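Ciltden council meeting, Wed 29 October

plarkreader
Margareta Enache said yesterday the petition has only 156 signatures. I have seen the copy and it is more than 1,000. Why does she say such a thing?

tomas_b
She counted only residents of Todorova ward. The rule speaks of residents.

plarkreader
The rule says residents of Ciltden. Please read it again.

oldbridge6
Margareta Văduva will answer her at the next session, I think. She was quiet since September.

tomas_b
Quiet is her right. 4 members already left her group.

oldbridge6
My pictures, white chair in two of them:

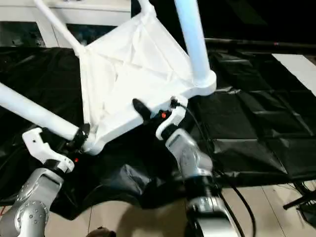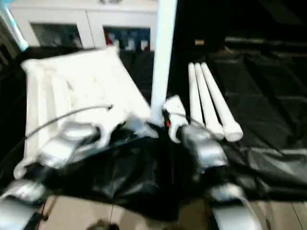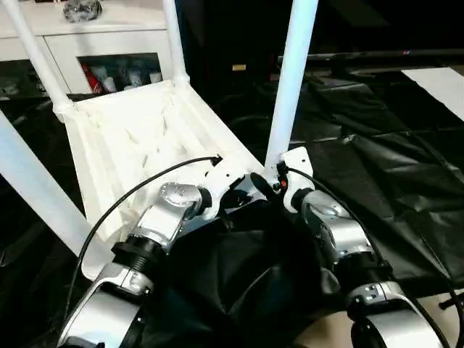
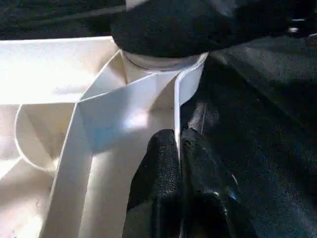 And 4 members leaving does not change the petition. It must be put to a vote.

plarkreader
I agree with this. Let them vote and we will see.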